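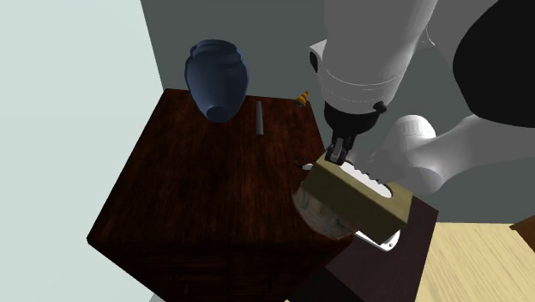 List: Clondden shared workshop, arm builds
Subject: Re: [arms] Tidy-up routine is done, I think
Posted in July, 11:40 pm

On the simulated runs, earlier in the thread:

> So the tidy-up routine now finishes in simulation almost every
> time. I ran it 200 times overnight with the cabinet scene and
> the tissue box, and the summary says success on all but 3. The
> arm comes in from above, takes the box by its top edge, lifts,
> and carries it off the cabinet. The vase stays where it is.
>
> I'd like to skip the slow bench trials and go straight to the
> real arm on the old dresser in the back of the workshop. The
> Skustby controller is flashed and the Fistine fingers are on.
> If there are no objections I'll take the bench for the evening
> and post results after.
>
> Also, can we please settle the joint limits file? There are 2
> versions going around and I don't know which one the Vasilakis
> planner is reading.

I have an objection. Well, a few of them, and the last paragraph of your message is the biggest. If you don't know which joint limits file the planner is reading, then you don't know what your overnight batch tested. You may have tested the old limits, the ones from before we moved the elbow stop. Please find that out before anybody powers the real arm, because the old file lets the elbow go past where the cable bundle is happy. I've rewired that bundle once and I don't plan to do it again.

Now the success number. What counts as a success? I went and read the check, and all it wants is the box off the cabinet top and above a certain height at the end of the run. It doesn't look at the angle. Your box ends up tilted with the fingers clamped on its top edge, and the check is perfectly content with that. Mine wouldn't be. A real tissue box is thin cardboard with a big oval hole in the top, so the top panel is the weakest part of the whole thing. Pinch it by the edge and lift and I'd expect it to fold or peel. The simulated one is a rigid body with a picture of a tissue box printed on it. It can't fold. You could hang a brick off it.

Same complaint about the tissue. There's a white flap hanging under the box in the render, and I don't know if that's part of the model or a bad mesh. If it's part of the collision shape, it changes where the box can be set down. If it isn't, fine, but then somebody should clean up the model so we can stop wondering. Did you pull it from the shared folder or make it yourself?

About the other stuff on the cabinet. You say the vase stays where it is. Sure, it's way over at the back left and the arm is working on the right. I could wave a broom over there and miss the vase. I'm more interested in the small dark thing with the silver tip right by the gripper, behind the box. I can't tell what it's meant to be, the end of a tool or maybe a scissors handle. Does the planner know it's there? Does the check care if it gets shoved? I looked and couldn't find a line that does either one. Same for the yellow and black thing at the back edge, which is exactly the kind of small item that rolls off and goes under the dresser for a year.

And where is the box supposed to go? "Off the cabinet" isn't a place. There's a lower dark surface next to it that I assume is the target, but the config just has a region with no name. On the real bench there is no lower surface. There's a drop to the concrete.

I know how this sounds. I was the one who complained about the last arm too, and that one mostly worked by the end. But we went through this with the drawer puller. It looked wonderful in simulation, then it met a drawer that sticks in humid weather and it dragged the whole unit forward until the breaker went. The fingers we bent that night cost the group over 300 dollars to replace and we were down for most of the spring.

What I'd want to see first:

- One joint limits file. Delete the other one, don't rename it.
- A check that fails the run if the box tilts too far or if anything else on the cabinet moves.
- A few bench trials with a real cardboard box, at the slow speed, arm low, foam underneath. Full box and nearly empty box, they behave very differently.
- The grip moved to the long sides if the fingers open wide enough. I don't think they do, by the way. I measured the Fistine set when it came in and it looked tight to me, but measure it again.

I'm also not sold on the Skustby firmware. Last I checked it still had the soft start turned off by default, so the first move after power-up is a jump. Check that too, and keep your hand on the stop for the first one.

If all of that comes back clean I'll come down and hold the foam myself. Until then I'd leave the dresser alone. It has my good clamps in the bottom drawer.

One more thing, whoever took the long hex key from the arm cart, the base bolts need going over again and I can't do it with the short one.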